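November, evening

Well, I've finally got my shoes off and a bowl of soup in me, so let me put today down before it all runs together. We spent the whole day on the power strip job for Plisilell, and I have to say I've grown fond of it, slow as it is. The idea is simple enough to tell my mother over the phone: one of us steers the two arms through the chore by hand, the machine saves every move, and after enough of these the model starts to find its own way. Enough is the part we keep arguing over!

We began the morning at 644 saved runs. I took the first turn and had my usual trouble with the right arm, which I tend to leave hanging open off to the side while I fuss with the left one.

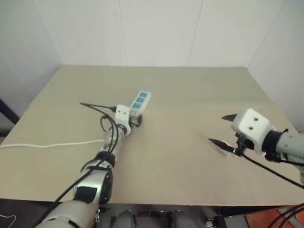 Timothée Besson thinks I should stop throwing out the clumsy runs. He told me over coffee that a model fed on nothing but perfect runs has no idea what to do when it misses, and that my fumbles, so long as I recover from them, are worth more than his clean ones. I wasn't sure if that was a compliment, but I kept two of them in, and I labeled them "slow, recovered" so we can pull them out later if Clusport complains about the data.

After lunch we moved the starting spots farther apart, and oh, that made everything harder. I had gotten so used to the strip lying one way that my hands knew it better than my head did, and I suppose the model would have picked up the very same lazy habit from me. We added 14 good runs and threw away three, all of them mine, all for letting go too early. My thumbs ache. I also want to go back over the close-up views from the wrist, as I think they'll tell us more about the grip than the wide ones do. 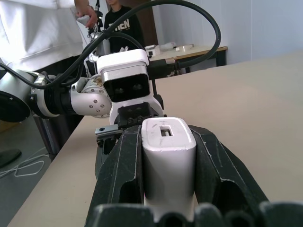
For tomorrow

Ask Ağca whether the labels can have spaces in them. Swap seats with Timothée after every long stretch, before my shoulders go stiff. Start with the hard positions while we're fresh, and call my mother back, because I hung up on her in the middle of her story about the neighbor's hedge.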